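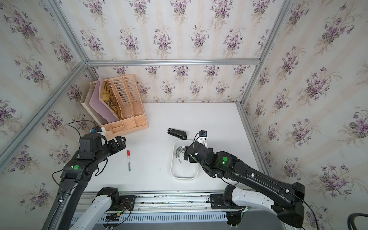
Peach-colored desk organizer, violet wallpaper behind.

Ploltgate Names Data

Last updated: 20/10/2024
2 min read

Ploltgate is a plain list of names that mean more than one thing: era names, game titles, rivers, minor nobles, fighting game characters, all piled up under the same spelling. I love these pages and wanted them in one place!

What you get
3776 rows, tab separated, UTF-8. Each row has the name, the original script if there is one, a short gloss, and one of 7 type codes (ERA, GAME, PLACE and so on, see types.tsv).

"Hamel" is a great first lookup. So is "Edine", which Bastien Renaud tracked down as both a village and a board game.

Known gaps
- Macrons are kept in the gloss but dropped in the sort key.
- Start years before 1000 are still patchy. Jianguo Shen is working through them.
- 600 rows have no original script yet. Fixes very welcome!

Loading
Any spreadsheet will open it. Set the year column to text first or the ranges turn into dates.

Thanks to Gilles Pichon for the Zovness entries, all of them typed by hand (wow).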